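Clakevero bedroom things – readme

last touched in June, mostly the naming part. Read the whole thing before you ask where the lids went.

What's in the folder

Photos and notes of ordinary stuff on and near beds. Cups, bottles, blankets, quilts, pillows, the things people carry to bed and forget there. 3890 photos, 155 short note files, one sheet that ties them together (things.csv). Small version for slow connections has 2000 photos, same notes.

Started as a side folder of Graleck, the kitchen set. The kitchen people kept throwing out drinkware that wasn't in a kitchen, so it got its own place. If you want mugs on counters go there. Nothing in Clakevero overlaps with it as far as we know, but tell us if you find a double.

Layout

photos/ – all pictures, by room
notes/ – plain text, one per room visit
things.csv – one row per thing per photo
small/ – the cut down version
old/ – don't use, kept for the links

Columns in things.csv

photo – name of the picture
thing – cup, bottle, blanket, quilt, pillow, other
made_of – metal, glass, cloth, plastic, unsure
lid – on, off, none, unsure
resting_on – bed, floor, shelf, chair, held
color – everyday color word, two at most
remarks – free text, often empty

"none" for lid means the thing isn't the kind that has one. "off" means it takes a lid and the lid isn't on it. Please keep these apart, we had to redo a whole room over this.

A lid lying beside its bottle gets its own row as "other". A lid you can't see gets no row. Don't guess where it is.

Naming rules

Cup vs bottle: if the neck is narrower than the body it's a bottle. No handle needed for a cup. Tall tumblers go under cup, yes even the really tall ones.

Sleeves and wraps: the thing keeps its own material. A steel cup in a printed sleeve is still made_of metal, and the sleeve color goes in color, because that's what you see first. Prints and small drawings go in remarks. Don't name the cartoon unless it's plain as day.

Blanket vs quilt: stitched squares or a checkered top, call it quilt. Shaggy or fluffy, call it blanket. Both on the same bed get a row each, even if one covers most of the other. Old files say "throw" in places, treat as blanket.

Green or blue: the big argument. Teal, mint, aqua and so on all got mixed up in the first round. Now: use teal and mint if you'd say them out loud, otherwise blue or green. Shiny steel is silver, even when it's picked up the color of the bedding.

A cup and bottle on a bed
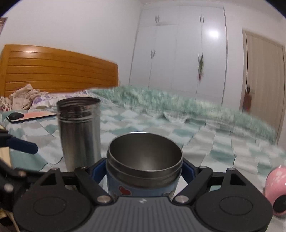 2 min read

Light blue sleeve with a small red heart, steel inside, nothing in it. Row for this one reads cup / metal / none / held / light blue, remarks "small heart, faint print". The bottle is easier: bottle / metal / off / bed / silver. You can see the thread on the neck so "off" is safe, no need for unsure.

Bedding gets two more rows, quilt in pale teal and white, blanket in mint. Blanket is blurry but the shag still shows, so it counts. Only skip a cloth when you can't tell what it is at all.

Known problems

- 77 rows have resting_on empty. On the list.
- Steel and shiny plastic get confused in dim rooms. Check before you trust made_of there.
- Magagula rooms were labelled before the green or blue rule. Colors in those are shaky, the rest is fine.
- Way too many blankets compared to pillows. People move pillows out of the way.
- things.csv has windows line endings, sorry, some readers choke on the last colum.

What it's ok for

Finding drinkware on soft surfaces, sorting bedding, practicing the lid on / lid off call. Not good for sizes – nothing was measured. Not good for brands either, we didn't write them down.

Fixing things

Send a changed row with the photo name and one line on why. Don't send the whole sheet back, we can't tell what you touched. New rooms go through Trivoletti first, same form as for the kitchen set, then they get copied over here.

Next up: fill the empty resting_on rows, then redo Magagula colors. Chair seats after that, if there's time.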